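Search this site Go

Laundry corner, July update

So the big sort-out is finally moving along! If you read the last page you know Nele Willems and I have been trying to get the whole upstairs room at Valderrama into some kind of order (the coat rack, the fan, the piles, all of it), and the laundry corner was the part we kept putting off. I took almost 200 pictures.

We started with the gray things, mostly because there were so many of them. Nele sorts by color and I sort by how tired I am, so you can guess whose system won. Socks went in one heap, sheets in another, and anything we couldn't name went on the chair.

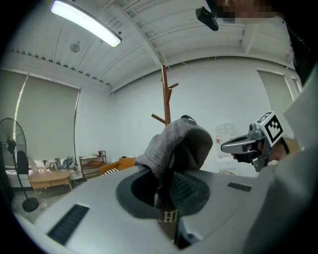

The soft gray stuff wrinkles if you so much as look at it, and I've quit fighting that. I bunch it up, push it down into the round opening and keep going until it's all in. Siebe De Bruijn folds his first, every single piece, and he's welcome to come over and do mine too!

The blinds stay down in the afternoon at this time of year, so we just leave the long ceiling light on. The coat rack is staying where it is for now. I like having the hooks handy for shirts, and Nele wants it by the door, and we'll see.

Next up is the shelf with the towels, plus two boxes from Zaditz we still haven't opened. More pictures when that's done.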